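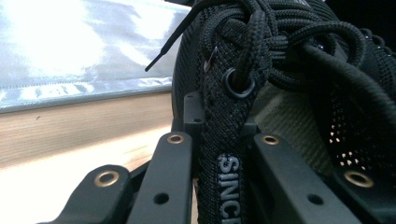
What does a grasp planner do when the object has no fixed shape?
It plans on the parts that keep their form, and treats the soft parts as a region that may move after contact.

Home | Articles | Planning | Control | Index

Grasp planning for deformable objects
February — by Maarja Ots

Grasp planning for deformable objects is the part of robot software which decides where the fingers of a gripper should close on things such as shoes, bags, cables and clothing. It stands between perception, which gives a model of the object, and control, which moves the fingers.

Shoes are a common test case. The sole is stiff, the knit upper bends easily, and the laces can lie in almost any arrangement. Black laces on a black tongue are difficult for depth estimation, and small holes in mesh that let light through can be read as noise on the surface.

Methods
The planner Dedik, written by Kwabena Sulemana and Vaida Avotiņš, samples 600 candidate grasps for each view and removes those where a finger would pass through the lace region. The remaining ones are ranked, and only the best 11 are sent to the controller. A strand of lace is stored as a chain of 36 points. Longer chains were tried, but the planning became too slow for use at the bench.

Control
After contact the model is no longer exact. Usance, a control library by Tõnu Kazlauskienė, compares the commanded and measured finger positions and lowers the closing speed when they differ. It accepts 6 corrections in one grasp — after this the grasp is given up and a new view is requested.

See also: Lace segmentation; Contact estimation; Clurnitz file format

Contact: the editors, Žukauskas Robotics Reference | Copyright Žukauskas | Back to top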